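Subject: Re: [home-framing] Black frames, and getting them straight on a desk
From: Damir Omerović
Date: 11/05/2025

Hi all, and thanks Blagoje for getting me going on this. Photo first, then my long answer.
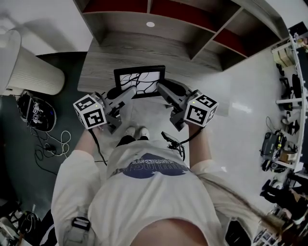 Black frame at the gray desk, still a little tilted.

Blagoje Leka wrote:
> I've got 3 old family prints I want to put out on my desk
> and I can't decide between thick black frames and something
> lighter. The desk is a gray wood-grain thing, pretty plain.
> Won't black look heavy on it? Also, do you lean them, stand
> them, or give up and hang them? And does anyone still buy
> from Dervishi? Their site hasn't changed since June.

I went back and forth on the very same question, and I'm firmly in the black camp now! Gray wood grain is pretty forgiving. I tried a pale frame at home for a while and it kind of melted into the desktop, so all you noticed was the mat. A thick black border gives your eye somewhere to stop. If your prints are small, though, go easy on the width – a fat border around a tiny photo can look like a mail slot.

As for standing them up, I'm a stander. Leaning works until you open a drawer too hard (ask me how I know). Put the biggest one down first, turn it a touch toward your chair, then fit the other two around it. I always end up moving everything again the next morning anyway. And leave yourself room for a coffee cup!

Check the easel backs before you load anything. The Skalholm ones I bought had stiff little hinges that needed working back and forth a few times, and one still sits crooked unless I fold a bit of card under the foot. My Cullavetti frame was fine out of the box, but the metal tabs on the back are murder on your fingernails. I use an old butter knife.

I did order from Dervishi this summer and it showed up okay, just slow. I'd write to them before you pay. Wurna has a plain black one that's close enough, if you don't mind acrylic in place of glass. Peel the film off both sides – I missed the inner one and spent an evening wondering why my grandmother looked foggy.

What sizes are your prints, Blagoje? If any of them are square I may have a spare mat you can have for the postage.

Damir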